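Dollholm library to open late again from September

July 26, 2025

Readers in Dollholm who have been missing their evenings among the shelves will be very glad to hear that the town library is going back to late opening in September, with the doors staying open until nine on two nights of the week, just as they did before the hours were trimmed.

The change follows a long and good-humoured campaign by borrowers, 900 of whom signed the letter left on the front desk over the spring (quite a few of them adding little notes in the margin about trains, bedtimes and the difficulty of choosing a novel in a lunch hour!). The council has agreed to pay for the extra hours for 3 years, after which the arrangement will be looked at again.

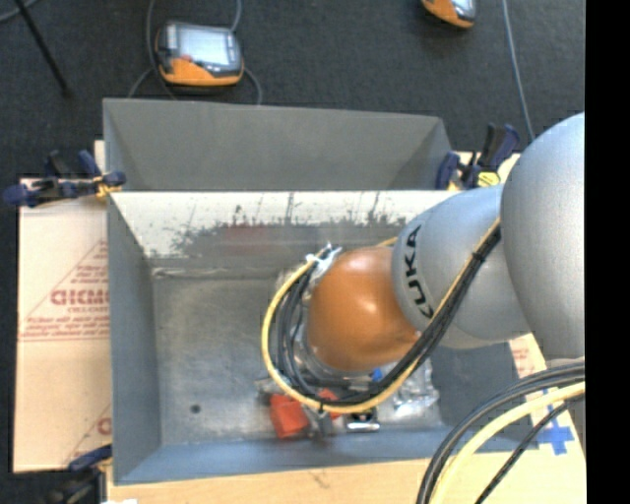 Issue 57, page 2

There is more good news for families on the Gistum side of the river, who have had no branch of their own for a good while now. The mobile library will be stopping beside the Stoltis bakery every fortnight, and it will carry a generous stock of picture books, large print and those well-thumbed crime paperbacks that always seem to be out on loan when you want them.

Anyone who would like a particular title brought over can ask at the Dollholm desk or fill in one of the green slips, and it will be put on board for the next visit. The reading group, which has been squeezing itself into the bakery's back room, will move to the library for its autumn meetings and hopes to see plenty of new faces. Tea will be provided, and cake is very welcome.

Cards that have lapsed can be renewed free of charge until the end of the summer holidays.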